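Best order for packing a paper grocery bag so the bottom holds?

Posted by ristness80 in Kitchen & Household

I bring lunch stuff to work in a brown paper bag with the thin paper handles, and I reuse each bag until it gives up. Mine get crumpled fast, and then they lean over the second I put anything in. Cans first? Boxes first? And is there a trick to getting things in while the bag is tipped over on the table?
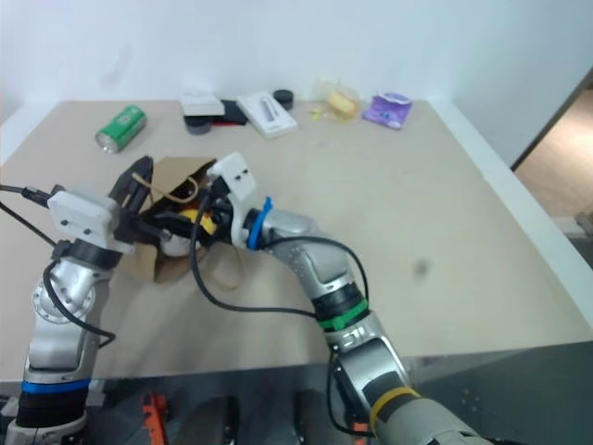
I've been using the bags from Pratomero, if that matters, and my walk from the bus is long enough that a ripped handle is a real pain. Last October I lost a whole jar of pickles on the sidewalk (still mad about it!).

Melina Rallis
47 posts

Cans go in first, lying down, along the bottom fold. Then boxes standing up against the sides so they sort of act like walls, and anything soft on top. If the bag is already wrinkled, I tip it on its side, slide the first heavy thing all the way to the base, then stand it up and fill the rest. Keep the handles flopped to the outside or you'll be fishing them out from under your crackers.

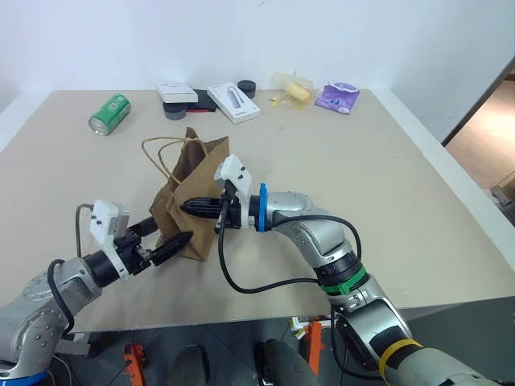

economou_5
December 2025

Just get a tote.

stadimine
3007 posts

I like my paper bags, thanks, lol. What Melina said, plus fold the top edge down an inch all the way around. It stiffens the opening and the bag stays open while you load it. And carry it from underneath if there's a jar in there, the handles on those are only glued.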